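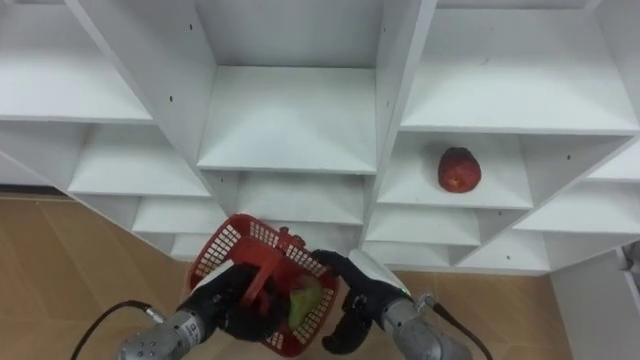 Farstead Shelf Log

README, version 2
Last edited 25/08/2020

What is in this folder

Written records of household objects being put away on open cubby shelving, and of where those objects were found the next morning. There are 80 sessions from 8 homes in Destville, ten sessions per home. In 40 of the sessions every object had an assigned cubby before the putting away started. In the other 40 people put things wherever they liked.

The log was started to check a claim that gets repeated in storage catalogs and on the leaflet that ships with the Ikow shelving unit: that open cubbies "keep themselves tidy" once each kind of thing has its own place. We had doubts about that when we began. We still have them, and we also have some doubts about our own log, which take up a good part of this file. Please read them before you make a chart.

Files

sessions.csv: one row per session. Home code, session number, assigned or free, start and end time, notes.

objects.csv: one row per object per session. Object name, object group, cubby where it was put, cubby where it was found in the morning, found by whom (adult or child).

cubbies.csv: one row per cubby per home. Row, column, width class, whether the shelf inside has been moved from its original pin holes.

checklist.txt: the Berhe checklist, as handed out.

changes.txt: what we fixed between versions 1 and 2. It is longer than we would like.

How cubbies are named

Rows are lettered from the top, columns are numbered from the left as you stand facing the unit. A1 is the top left. When a unit has tall cubbies that take up the space of two, the cubby gets the letter of its lower shelf, where things really sit. Version 1 used the upper letter in three homes and the lower letter in the rest, so do not mix files from the two versions.

Several homes moved shelves partway through. The pins come out easily and people move them when a basket won't fit. Where we were told, there is a second line in cubbies.csv with a start session. Where we were not told, the old layout is still listed and the object rows will look odd. Home F is the worst for this.

Object groups

Food: whole fruit, sealed packets, jars. No cut food and nothing from the fridge.
Soft things: folded cloths, hats, gloves, small blankets.
Paper: books, mail, magazines, school papers.
Play: blocks, balls, puzzles, toy vehicles.
Containers: baskets, bins, boxes, trays.
Other: everything people would not let us call anything else.

A container is logged as an object of its own, and whatever is inside it is logged separately with "in container" set to yes. This matters more than it sounds. In the free sessions a basket is often the only thing that has a steady place, and everything else moves around inside it or next to it. If you leave the containers out, the homes look much messier than they were. If you keep them in and drop their contents, the homes look wonderful. We suspect that a lot of tidy shelf photographs work on the second principle.

A basket standing on the floor in front of a unit is logged as FLOOR, even if it is touching the unit and even if the household says it "lives there." People argued with us over this rule. It stays.

How a session went

The household gathered loose objects from one room and put them away on the unit, using the Berhe checklist for the assigned sessions. The checklist asks four things: does the object have a place, is the place clear, does the object fit without pushing, and can it be seen once it is in. Then somebody wrote down the cubby for each object. The following morning, before breakfast where possible, somebody went round again and wrote down where each one had got to.

Households did their own writing. We visited each home once, in July, to label the cubbies and go through the forms. All the other entries are self-reported, and people who have just tidied a shelf are not neutral about it. A few morning entries look copied from the evening before, with the same spelling mistakes in the same order. We marked these with a "?" in the notes column and kept them.

What "in place" means

An object is in place if it is found in the same cubby it was put in. That is the whole test. It can be lying on its side, pushed to the back, or stacked under something else and it still counts.

We are not happy with this. A single piece of fruit at the back of an otherwise clear shelf scores the same as one buried behind a stack of magazines, and anyone who has to find the fruit will tell you those are different shelves. We tried a second score for visibility in version 1 and dropped it. The two readers who went over the notes agreed so rarely that the column was mostly noise.

Also, food gets eaten. An apple that is missing in the morning is logged as GONE, which does not count against the household. GONE was meant for food only. Some homes used it for toys.

What we think can be said

In the assigned sessions, more objects were still in place the next morning than in the free ones. We believe that much, with the copied entries in or out.

Low cubbies did worse than high ones, and homes with small children did worse on the bottom row whichever kind of session it was. No surprise there.

Narrow cubbies held on to their contents better than wide ones. The leaflet would probably like us to say that narrow cubbies are therefore better. We can't say that. People put fewer things in them, and put things in them that they seldom need, so of course the things stay. A cubby can stay perfectly tidy for weeks by being of no use to the family at all.

What we don't think can be said

That open shelving makes a home tidier. There was no comparison with closed cupboards, drawers, or a heap on a chair. Two homes asked to log a heap on a chair and in hindsight we should have let them.

That the Berhe checklist works. It was only used in the assigned sessions, so its effect can't be pulled apart from the effect of having assigned places. This was pointed out to us before we started.

That an empty cubby is a good sign. In the notes, people give all sorts of reasons for leaving one empty: too high, too low, spoken for, waiting for a basket in the right size. One household kept an entire row clear for all ten sessions "so it looks nice," then wrote in the notes that they had run out of room.

That any of this lasts. One night is a short time.

Known problems

Start and end times in Home C are in the wrong order for the first half of the log. Swap them before working out durations.

"Basket" and "bin" are the same thing in some homes and different things in others. We have left the words as written.

Color was only recorded when a household had more than one of the same object. Don't read a blank as anything.

Home H filled in the wrong column for the free sessions and we moved the values across by hand. We checked them twice and found new mistakes the second time.

The width classes (narrow, regular, wide) were judged by eye on our visit. A tape measure would have been better.

Suggested uses

Working out a labeling scheme for your own shelves. Practice with untidy tables. Arguing with a catalog.

We would rather it was not used to sell shelving. If you do quote a number from it, please quote the session type with it, and say that the households marked their own work.

Sharing

You may copy and change the files as long as the Farstead Shelf Log is credited and this README goes with them. Home codes are not to be matched to addresses. Destville is a small place and the notes column has already been trimmed for that reason, so gaps in the middle of a sentence are ours.

Corrections are welcome, especially to the cubby tables. Send the home code, the session number, and what you think it should say. Requests to bring back the visibility score will be read, but please include a definition that two people can agree on.

Contact | © Farstead Shelf Log | Back to top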